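Urnbridge Bread Notes, README

A plain-text collection of 500 home bread recipes, each with the ingredients, the method and whatever the baker wrote afterward. Norbert Szalai typed most of it. I did the cleanup and I'm the one to write to when a number looks wrong.

Read this before you trust any of it

Recipe collections usually claim to be tested. Most of this one isn't. We baked 66 of the recipes ourselves, and those have "baked" set to yes. The rest are as good as the person who sent them in, and I have my doubts about a few of those people. If a recipe promises an open crumb after a 2 hour rise in a cold kitchen, I left the promise in, but I wouldn't plan dinner on it.

What's in each record

title: as given, spelling fixed
flour_g, water_g, salt_g, yeast_g: grams, converted where needed
oven_f: oven temperature in Fahrenheit
minutes: total bake time, lid on and lid off added together
source: Varnano, Frandsen or direct
baked: yes or no
notes: the baker's own words, lightly trimmed

Conversions

Cups are the weak spot. A cup of flour can be almost anything depending on who scooped it, and the senders rarely say. We used one fixed weight per cup for everything, so treat hydration figures from cup recipes as a guess. Recipes that came in grams were left alone.

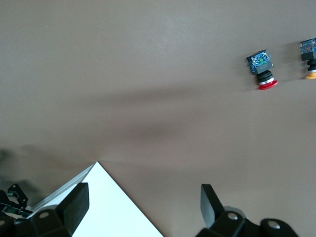
Yeast is nearly as bad. "One packet" was converted at the usual packet size, but several bakers wrote "yeast" and nothing else. Those have yeast_g left blank. Tamás Csonka wanted to fill the blanks from similar recipes and I said no. A blank tells you more than a made-up number does.

Sources

Varnano was a recipe swap list that stopped in March. Frandsen is a binder of typed cards, short on method and heavy on opinions about butter. Direct means somebody mailed it to us.

Known problems

32 records have no oven temperature. "Hot oven" is kept in the notes and oven_f is blank.
Sourdough recipes list starter inside the notes — never in the yeast field. Search for it there.
Some duplicates remain. Two cinnamon loaves differ only by a pinch of salt, and both senders swear theirs came first.
The Clorkus rye is in here by request. I don't believe the bake time.

Not included

Photos of loaves, star ratings, nutrition figures, and anything described as foolproof.

Corrections

Send the title, the field and what you think it should say. If you baked it, tell me what your kitchen was like and what flour you used. I go through the mail on Friday.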